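How Does a Pattern Get onto Cloth?

A Learning Page for Young Readers from the Drimell Museum of Cloth and Color
Reading time: 20 minutes, with the activity

Look at the clothes you are wearing. Some of them may be one plain color. Others may have stripes, dots, animals, or flowers. Cloth does not grow with flowers on it, so how do the flowers get there? This page explains the main ways that people have put color and pattern on cloth, from long ago until now.

First, the cloth

Cloth begins as fiber. A fiber is a very thin strand, like a hair. Cotton fibers come from the fluffy part around the seeds of the cotton plant. Wool comes from sheep. Linen comes from the stem of a plant called flax. Other fibers, such as polyester, are made in factories.

Fibers are twisted together to make yarn. Yarn can be woven or knitted. In weaving, one set of yarns is stretched out straight and another set passes over and under it. In knitting, the yarn is pulled into loops, and each loop holds the next one. Many bedsheets are woven. Many T-shirts and socks are knitted, and for that reason they stretch.

Dyeing: one color all the way through

A dye is a coloring that joins with the fiber. When cloth is placed in a bath of dye, the color goes into the strands and stays there. For thousands of years, dyes came mostly from nature. Blue came from the leaves of the indigo plant. Red came from the root of a plant called madder. Yellow could be made from a plant called weld.

Many natural dyes wash out if they are used alone. Dyers learned to add a mineral, such as alum, to help the color hold on. A helper of this kind is called a mordant (say "MOR-dunt").

Black was one of the hardest colors to make well. Dyers often had to dip the cloth in several baths, one after another, and a poor black soon turned brown or gray. Modern dyes have made the work much easier.

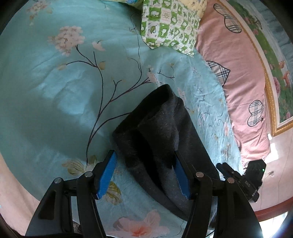

A plain black garment on a flowered bedsheet. Plain and patterned cloth are often found side by side at home.

Printing: color only where you want it

Dyeing colors the whole cloth. Printing puts color only in certain places. The oldest way of printing is with a block. A carver draws a shape on a flat piece of wood and cuts away everything around it. The raised shape is covered with color and pressed firmly onto the cloth. Then the printer lifts the block, moves it along, and presses again.

A pattern with 4 colors usually needs 4 blocks. Each block must land in exactly the right spot. If it slips, a red petal may sit beside its flower and not inside it. Printers call this matching "registration."

The museum owns a set of pear-wood blocks from the Hämmerli print works. Our block printer, Ambros Schnyder, uses copies of them in his demonstrations. A large tablecloth may need 3000 presses of the block before it is finished. Visitors are asked to speak quietly while he is placing a block.

Later, printers began to use metal rollers. The pattern was cut into the roller, and the cloth ran past it in one long strip. Another method is the screen. A screen is a fine mesh stretched tightly over a frame. Some of the tiny holes are blocked, and color is pushed through the holes that are left. Today, many fabrics are printed by machines that spray small drops of ink, much as a printer does on paper.

What is a repeat?

A roll of cloth can be very long, but the artist does not draw a new flower for every part of it. The artist makes one section, and that section is used again and again. The section is called a repeat. In a good repeat, the branches that leave one side meet the branches on the next, and the joins are hard to find.

Flowers and branches are favorite subjects for this work. A stem can bend in any direction, so it can lead the eye from one blossom to another. Small leaves and buds can be used to fill the gaps.

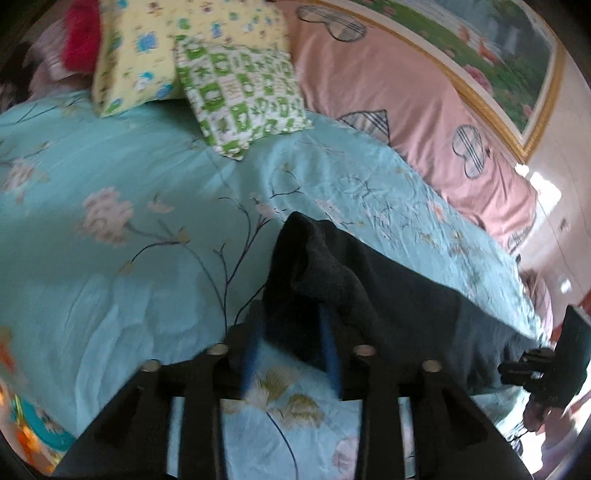
Drimell Young Readers' Series, Volume 4, page 40

Artists also think about the background, which is called the ground. Pale blossoms show up well on a strong ground, such as turquoise. The same blossoms on a white ground would look much softer. In our design room, pupils may try one flower on several grounds and compare the results.

Try it yourself: a potato block

You will need half a potato, washable fabric paint, a flat sponge, a piece of plain cotton, and an adult to do the cutting.

1. Draw a simple leaf on the cut side of the potato.
2. Ask the adult to cut away the potato around the leaf.
3. Dry the potato with a paper towel.
4. Spread a little paint on the sponge and press the potato onto it.
5. Press the potato onto the cotton, then lift it straight up.
6. Continue in rows, and turn the block halfway around for every second leaf.

Let the cloth dry flat. Follow the directions on the paint before washing it.

Words to know

Fiber: a very thin strand used to make yarn.
Mordant: a substance that helps dye stay in cloth.
Registration: the careful matching of colors in a print.
Repeat: the section of a pattern that is used again and again.
Ground: the background color of a patterned cloth.

School groups may book the block printing room through the Grullemham Street entrance office. The room is closed during February for cleaning.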